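Betreff: Re: [Kostümfundus] Hüte und Kleinkram vor der Januar-Aufführung

Hallo zusammen,

danke Ilaria für den Anstoß, ich hänge mich gleich mal dran!

Am 18. Nov. 2025 schrieb Ilaria Farina:
> Hat jemand einen Überblick, welche Hüte noch tragbar sind? Für
> Noltemell brauchen wir im Januar helle Sommerhüte, und ich will
> ungern neue kaufen, wenn im Fundus welche liegen. Wie lagert ihr
> die eigentlich? Bei mir sind alle Krempen wellig.

Also, wellige Krempen kenne ich auch (leider!). Bei mir lagen die Hüte jahrelang gestapelt im Kavholm-Regal, ganz unten die breiten, und obendrauf noch die Kiste mit den Schals. Kein Wunder. Inzwischen mache ich es so:

1. Alles raus auf den Boden
Wirklich alles, auch die Tücher und Bänder, die sich dazwischen verkriechen. Im Regal sortieren klappt bei mir nie, da schiebe ich nur Haufen hin und her.

2. Jeden Hut einzeln in die Hand nehmen
Immer mit beiden Händen an der Krempe, nie oben am Kopfteil – da knickt er sonst. Der helle mit der breiten Krempe wäre doch was für Noltemell, oder? Ein bisschen wellig, aber das sieht von der Bühne aus kein Mensch.
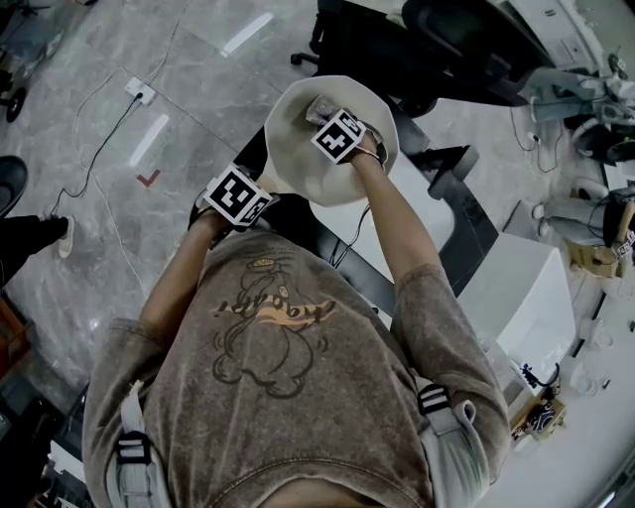
3. Ausstopfen und umdrehen
Seidenpapier ins Kopfteil, dann mit der Krempe nach oben ins Fach. Ich habe noch eine Packung mit 200 Bogen von Bassi, 100 davon kann ich gern abgeben.

Sveva, hast du noch die runden Schachteln vom Otach-Abend? Die würde ich nämlich sofort nehmen. Ich bin Donnerstag ab fünf im Fundus, bringt ruhig eure Hüte mit!

Liebe Grüße
Marlies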